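Knitters, menders and complete beginners wanted for a winter of woollens

Hello! I run the Jellden Mending Room, up the stairs above the old Akanda shoe shop, and I'm looking for people to join in with something I've wanted to do for ages. We've been taking in tired knitwear since June and the cupboard will no longer shut. I've got 105 pieces to sort, mend or unravel before they go to families in Skumitz, and I can't do it on my own (I tried for a fortnight and my thumbs have not forgiven me).

So this is a call for menders. You don't need to be good! If you can thread a needle without swearing you're ahead of where I started. You'd come along for 2 hours a week, in the evening from half past six, and you'd work on whatever you fancy. There are jumpers with elbows gone, moth-nibbled cardigans, baby blankets that want a new edge, and a frankly heroic quantity of red, which seems to be what everybody knitted in and then gave away.

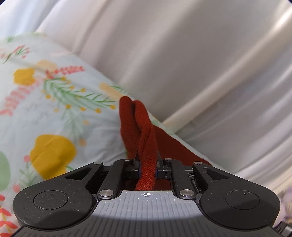 Marit asked whether she could do her share at home, as evenings are hopeless with the baby, and whether she'd be sent all the fiddly small bits if she did. Yes to the first, Marit, and no to the second, I promise. Home menders get a bag made up by me with a fair mix in it, plus yarn and a needle, and you bring it back when it's done. I'd only ask that you come in once at the start so I can show you how we finish off our ends.

What I can offer: tea, biscuits, good lamps, all your materials, and bus fare if you're coming in from outside Jellden. There's no wage, I'm sorry to say. There is a small thank-you of 60 pounds for anyone who sees the whole winter through, out of the Tasico Fund, who've given us some 300 pounds to get going. The rest has gone on darning wool and a kettle that works.

Please wash your hands before you start and leave hand cream until afterwards, as it gets into the wool. If you're bringing your own things to practise on, wash those too and let them dry flat. I like to spread a jumper right out with its arms straight before I decide anything, and you'd be amazed what you find under an armpit.
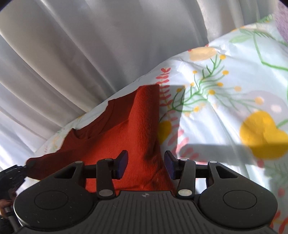
Sleeves are usually the worst of it, by the way. Cuffs fray first and then the elbow goes, and people tend to pull at the loose end, so by the time it reaches me there's a ladder halfway up. If you've ever picked up stitches round a cuff and knitted it again from there, I want to hear from you most of all, and I'd love you to teach the rest of us one evening.

To put your name down, drop a note through the shop door or ring the bell any morning before eleven. Tell me which evenings suit, whether you can manage stairs (there's a rail but they're steep), and if wool makes you itch, because I've a box of cotton things as well. Under-sixteens are welcome with a grown-up. Bring your glasses!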